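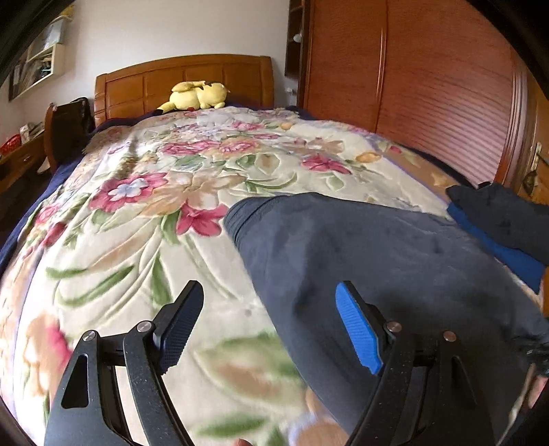 A hand-held gripper and a dark navy item on a flowered blanket. Bedroom pickup work is the biggest line in Niltamell's new equipment plan.

Niltamell Is Buying Grippers Before It Buys Robots, And I Got A Look At The Budget

January 3, 2024

Happy New Year, gadget people! I was all set to spend this week eating leftover cookies, and then the equipment plan from Niltamell landed in my inbox, so here we are.

Quick catch-up for anyone new. Niltamell is the small home robotics outfit that wants to sell a machine that picks clothes up off beds and floors and gets them somewhere sensible. They showed a slide deck in October, I wrote it up, and a bunch of you wrote in to ask when you could have one. The answer is still "not yet" (sorry!), but now we know where the money goes first, and it goes to hand tools.

The plan calls for 90 hand-held grippers this year. No arms, no wheels, just the part at the end with the two jaws, carried around by a person who does the chores with it while it records. The first 5 go to staff for shakedown, and the rest go out to households who sign up. The full robot arms are pushed to a second order that doesn't have a date on it yet.

I called Hongmei Xiao, who runs purchasing over there, and asked her if the arms had slipped. She laughed at me a little. "We priced it both ways," she told me. "An arm in a bedroom needs a stand, a power supply and somebody to babysit it. A gripper needs a person and a charger. I can get into a lot more bedrooms that way."

Okay, the price, which I know is why half of you clicked. Each kit is budgeted at $2,445. That covers the gripper, the camera, a charger, a carrying case and one spare set of finger pads. I thought that was steep for something with two fingers until I saw the quote they turned down, which I've been asked not to print, but wow. The winning bid came from Flarnura, and it was also the only one that included repairs for the first year. Xiao says the repairs clause is what sold her.

The pads, by the way, get their own line in the budget, and I love that. Pads wear. Niltamell is planning on a fresh pair per kit every 182 days, so basically twice a year, and they're buying them separately from the kits so they don't have to wait on one supplier. A second shop, Grikska, is making trial pads in a couple of different textures. Igor Matoušek, one of the engineers, has been testing them on his own laundry and has very strong feelings about corduroy. I asked what he grabs most. "Pants," he said. "Pants, pants, towel, pants."

Why bedrooms? I figured they'd start with kitchens like everybody else does. Blažena Hrnčiar put the household program together and she had a good answer, or at least a long one. Soft stuff on top of other soft stuff is hard. You've got a dark piece of clothing on a thick blanket with a big flower print, and the fingers have to close on the clothing and leave the blanket where it is. Bedding also comes in every pattern ever printed, and she wants as many of them as she can get. She told me she'd turn down a tidy gray guest room in favor of a real kid's bed with toys on it any day of the week. So if your house is a mess, congratulations, you're a candidate!

A few things in the plan I'm less sure about. Storage is thin. All those kits recording all that folding and grabbing is going to make a mountain of video, and the line for keeping it looks small to me next to the line for hardware. When I brought it up, Xiao said they're renting space month by month and will know more in spring. There's also nothing in there for replacing a kit that gets lost or goes through somebody's washing machine, and I've lived with roommates, so I'd put something in.

And training! It gets one half-day session per household, done over video. I tried one of these tools at a trade show booth once and spent the whole first stretch pinching my own sleeve. Bořivoj Šindelář, who leads the sessions, says most people get the hang of it faster than I did (thanks, Bořivoj) and that the trick is to open the jaws wider than you think you need and come in slow. He'd like a second session in the budget too. He's asked for it. It's marked "pending" on the copy I have.

Their accountant, Gunvor Björklund, gets the last say on the second order. She wants to see how many kits are still in use by the fall before she signs off on a single arm, and she's put that in writing in the plan, right on the first page. If too many are sitting in closets, the arms wait another year. I kind of respect it. I have a bread machine I could tell her about.

Kits start shipping to households once the staff round is finished. Sign-ups aren't open yet, so please stop emailing me your addresses, I can't do anything with them. Niltamell says there'll be a form on its own site, and I'll post the link the day I see it. Renters are fine, pets are fine, and you don't need a particular kind of phone.

I've also asked for a kit to try at my place. Xiao said she'd "look into it," which from a purchasing person could mean anything, but my laundry is ready when she is.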